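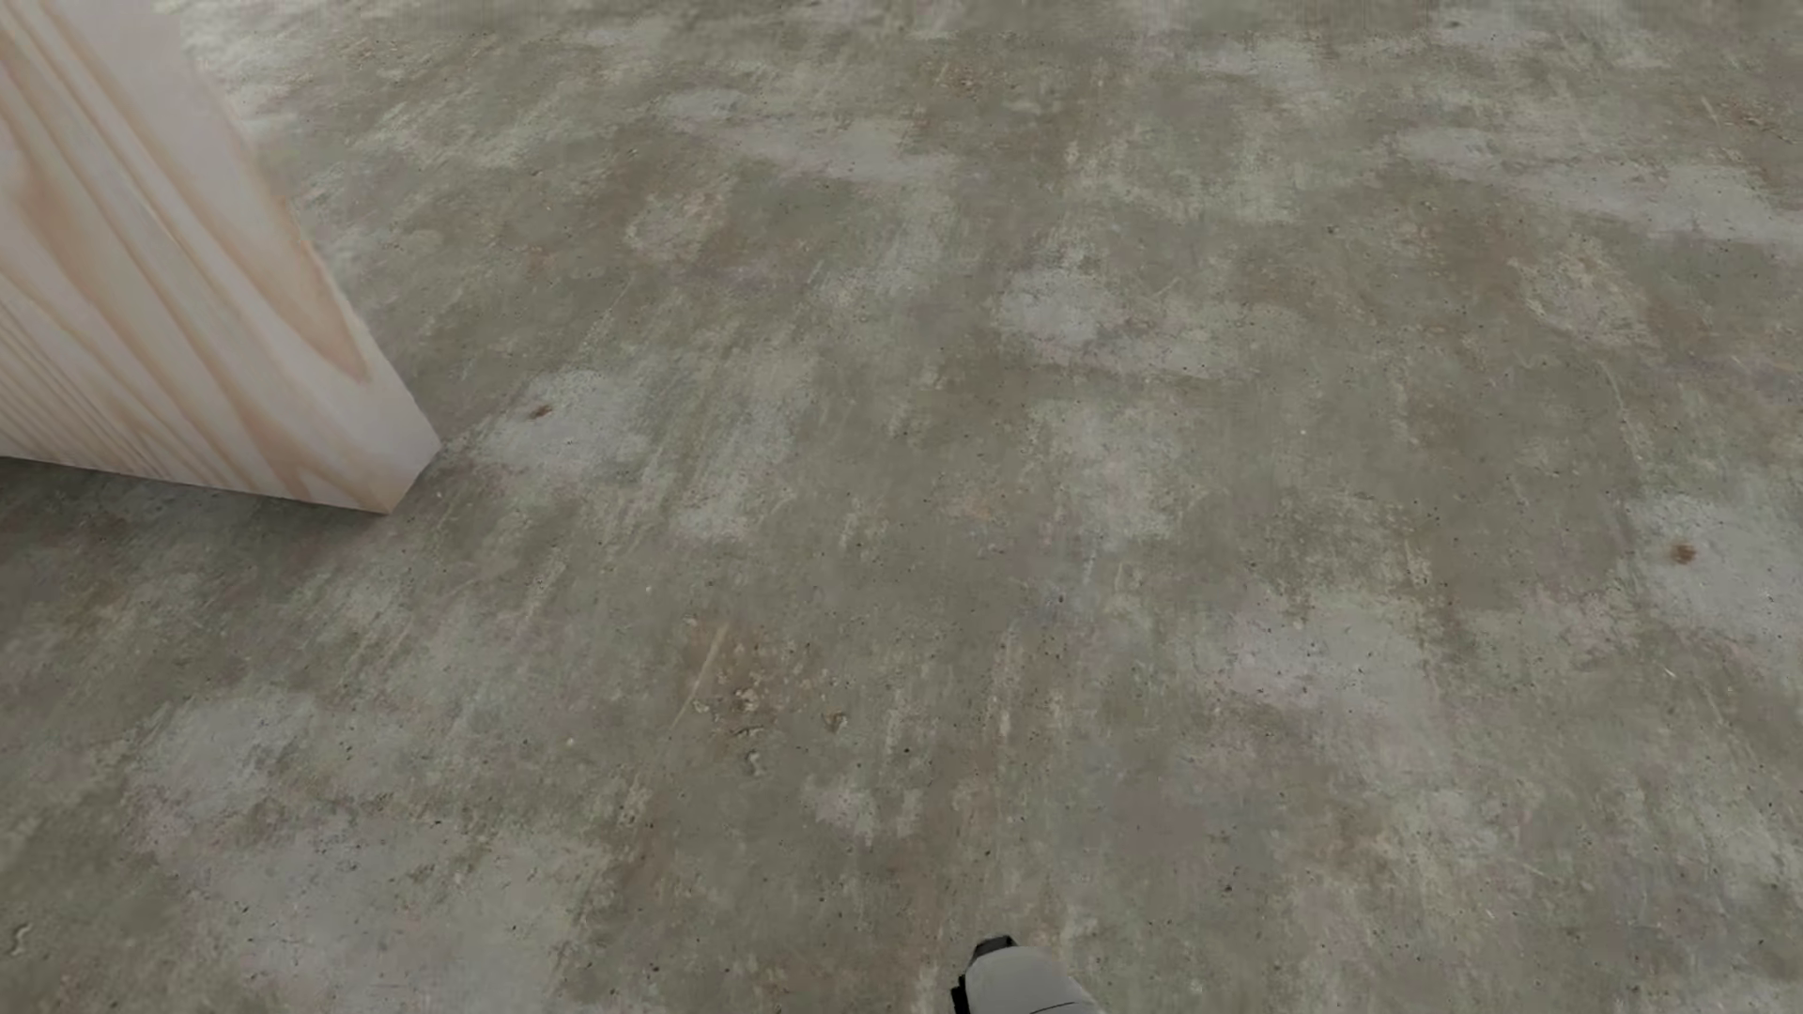

When we moved to Sindby in April, I wanted to learn to bake bread the way my grandmother did it, without a machine and without hurry. Our kitchen was not ready yet, so for the first weeks I baked in the outbuilding, with an old electric oven and a bag of flour from the mill at Drokusley. A worn concrete floor is cold for the feet, and the dough also did not like the place. It needed the whole night to rise. I did not mind so much, for the taste was better than before.

My recipe is simple. I take 200 grams of rye, the same of wheat, salt, and 3 spoons of the starter. In the morning I fold it two times and then I leave it alone, which is for me the most difficult part.

The first loaf was flat like a plate. We ate it with soup. Next week I will try the dark flour they sell in Stukdale.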